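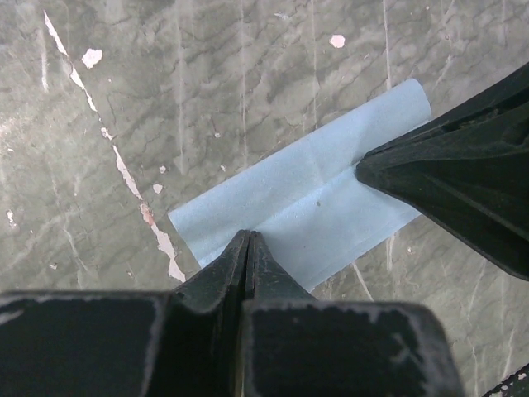
ロボットはどうやって布をたたむのか
見学の前に読む解説(小学校高学年から)

4月7日に、Cosamo(コサモ)の作業棟で公開見学会を行います。見学できるのは、2本の腕を持つロボットが布をたたむ作業です。この解説では、当日の作業の内容と、使われている技術を順に説明します。むずかしい言葉には、そのつど意味をつけました。

1 布はロボットにとって扱いにくい

工場のロボットの多くは、金属やプラスチックの部品を運びます。このような物は、持ち上げても形がほとんど変わりません。角の位置を一度はかれば、反対側の角の位置も計算で出せます。

布はちがいます。一か所をつまんで持ち上げると、残りの部分は重さで下がり、しわができます。同じ布を同じ場所でつまんでも、前と同じ形になるとはかぎりません。形が変わりやすいこのような物を、技術の言葉で「柔軟物(じゅうなんぶつ)」とよびます。ひも、紙、ビニールのふくろも柔軟物です。

家でたしかめることができます。ハンカチを机に置き、目を閉じて、片手の指2本だけで半分にたたんでみてください。次に、目を開けて両手でたたみます。かかる時間と、端のそろい方を比べてください。

2 グリッパーのしくみ

ロボットの腕の先についている、物をつかむ部分を「グリッパー」といいます。人の手には指が5本ありますが、見学会で使うグリッパーの指は2本です。モーターの力で指を開いたり閉じたりします。

指の先は細くなっています。先が太いと、台の上に平らに置かれた布の端を、すくうようにはさむことができません。反対に、細すぎる指先は力が一点に集まり、布をいためることがあります。

布をつまむときの動きは、次のように分けられます。

(1)指を開いたまま、布の上まで下りる。
(2)指先が台の面に近づいたところで速さを落とす。
(3)指を閉じて、布をはさむ。
(4)少しだけ持ち上げ、布がついてきているかを調べる。

(2)で速さを落とさないと、指先が台に強く当たります。(4)で布がついてきていなければ、(1)にもどります。

3 カメラは腕の先にもある

ロボットが布の位置を知るためには、カメラを使います。カメラの置き場所には、大きく分けて二つの方法があります。

一つは、台の上の高いところに固定する方法です。台の全体が見えますが、腕が布の上に来ると、腕のかげになった部分は見えません。

もう一つは、手首の近くにつける方法です。カメラは腕といっしょに動き、つかむ場所を近くから見ることができます。そのかわり、見えるはんいはせまくなり、自分のグリッパーがいつも手前に写ります。

二つを組み合わせると、たがいに見えないところをおぎなえます。

画像は、画素(がそ)という小さな点の集まりです。ロボットのコンピューターは、画素の色や明るさの変わり方を調べ、どこまでが布で、どこからが台かを判断します。折り目も、明るさや色の差として画像にあらわれます。台のもようやきずも同じように差としてあらわれるので、布の端とまちがえないようにする必要があります。

4 2本の腕を合わせる

布をたたむには、二つの点を同時に持つと都合がよくなります。二つの点の間をぴんと張れば、その部分の布はまっすぐになり、折り目をつける場所が決まります。

ただし、腕が2本になると計算はふえます。腕どうしがぶつからない道すじを選ばなければなりません。また、2本の先の間が広がりすぎると布が引っぱられ、せまくなりすぎるとたるみます。そのため、コンピューターは先と先の距離を、動いている間ずっと計算し直しています。

この計算を受け持つプログラムを、コサモでは「Zumari(ズマリ)」とよんでいます。ズマリは、左右の腕に1秒間に215回、次の位置を指示します。一回の指示で動く距離はわずかですが、続けて見るとなめらかな動きになります。

5 動き方を覚えさせる

ズマリの動きのもとになっているのは、人がロボットを操作した記録です。操作する人が手元の装置を動かすと、ロボットの腕が同じように動きます。そのときのカメラの画像と腕の位置を、組にして残します。

布をたたむ作業では、この記録を400回分集めました。布の置き方は毎回変えます。まっすぐに置いた記録だけで学ばせると、ななめに置かれた布をうまく扱えないからです。

失敗した記録も捨てません。つまみそこねてやり直した部分は、やり直し方を学ばせるために使います。この「画像と動きの組から動き方を学ぶ」方法を、「模倣学習(もほうがくしゅう)」といいます。模倣とは、まねをするという意味です。

学習を担当しているのは、コビナ・ウンベイ技師です。当日は作業台の横で、質問に答えます。2月の試し見学会でいちばん多かった質問は「ロボットは布だとわかっているのですか」でした。技師の答えは次のとおりです。

「布という言葉の意味は知りません。画像の中のこの部分をこう動かすと、こう変わる。その関係を計算しているだけです。」

6 当日の見学のしかた

受付はCedero(セデロ)館の1階です。見学は一組36人までとし、時間は一組につき40分前後です。作業台のまわりの床に黄色い線が引いてあります。線の内側には入らないでください。人が線をこえるとセンサーが反応し、腕は止まります。再び動かすには、係の人が安全をたしかめる手続きが必要です。

写真をとることはできますが、フラッシュは切ってください。強い光が入ると、カメラの画像の明るさが変わり、布の端を見つける計算にえいきょうします。

観察するときは、次の点に注目してください。

・指先が布にふれる直前の、腕の速さ
・2本の腕が同時に動くときと、片方だけが動くとき
・つまみそこねたとき、どの段階にもどるか
・折ったあとの布の端が、どのくらいそろっているか

記録用紙は受付で配ります。えんぴつを持ってきてください。

7 言葉のまとめ

柔軟物:力を加えると形が大きく変わる物。
グリッパー:ロボットの腕の先にある、物をつかむ部分。
画素:画像をつくっている小さな点。
模倣学習:人の操作の記録をもとに、動き方を学ぶ方法。

見学会のあと、希望する人はとなりの工作室で、紙とわりばしを使った2本指のグリッパーを作ることができます。材料は工作室に用意してあります。はさみは各自で持ってきてください。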